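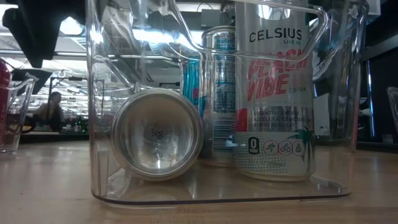
Figure 3. Cans in a clear handled bin, one lying on its side.

4.2 What counts as put away

Drinks are the easy category, or so we wrote in our June proposal. A can has one shape and no sentimental value. Of the 245 household diaries in the Girnatow sample, 74 still recorded some dispute over cans, a higher rate than for socks. The trouble is orientation. A can on its side is inside the bin, and therefore sorted, to one member of the household; to another it is merely a can that has been moved. Jayawardena (see Section 2) calls this the difference between storage and burial. Clear bins make matters worse by letting everyone see the evidence.

Grouping by kind raised a second problem. Cans left out on a table were often lined up by brand with great care and then left there for 11 days, which the diarists described as "nearly done."
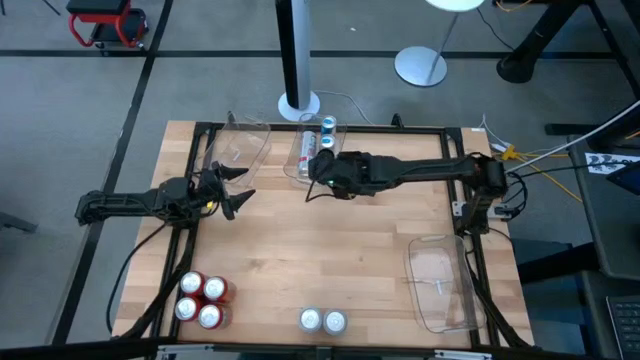 Sernetti objected at the project meeting that we had the question backward, and that people who buy clear bins want to see what they are out of and couldn't care less which way up it is. We recoded 30 diaries on that basis. The number of disputes fell, though the cans presumably stayed where they were.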